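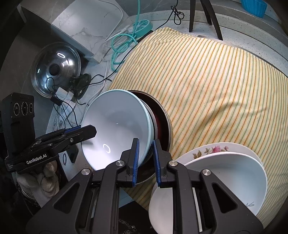 Dish towel

A dish towel, also called a tea towel or a kitchen towel, is a flat piece of cloth used for drying plates, bowls, glasses and cutlery after they have been washed. It is one of the humblest things in a house and one of the longest kept, and many families can point to a towel (faded, a little thin in the middle) that has outlasted two or three kitchens.

Materials

Linen was for a long time the favorite cloth for the job, and plenty of people still swear by it. Flax fibers take up water quickly and shed very little lint, so linen is the usual choice for glassware. Cotton is cheaper and softer and now far more common, either in a plain weave, in a waffle weave with small raised squares, or in terry, where loops of yarn stand up from the surface. Blends of the two are called union cloth. New cotton towels often seem to push water around the plate, and they generally need a few trips through the wash before they dry well.

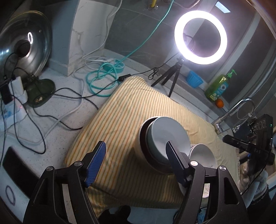
Nélida Yáñez
Contributing editor, Home and Textiles

Patterns

Stripes and checks are the oldest and most familiar patterns, partly for the simple reason that they can be made on the loom by changing the color of the yarn, with no printing needed. In some households the color of the stripe also told you what the towel was for – one for glasses, another for pots – and children were expected to learn the difference early. Printed towels came later, and brought with them calendars, recipes, maps and every kind of souvenir view.

The weavers of Vandoslow were fond of narrow stripes in soft colors, and the Albers mill there kept a pattern book with 354 entries, most of them small variations on one another. Mabli Kemeys, who cataloged the book, grouped the designs by the order of their colors and found that 70 had been woven for a single customer, the Otel shop, which sold them folded in sets of 3.

Care

Dish towels pick up grease and food and should be changed often, every day in a busy kitchen. Hot water suits plain cotton and linen, though bright colors may fade. Fabric softener is best left out, as it coats the fibers and makes them slower to take up water. Towels should be hung open to dry between uses, and a linen one can be ironed while it is still slightly damp, which brings back the smooth surface that glass polishers like so much.

See also: Apron; Dishcloth; Huckaback; Union cloth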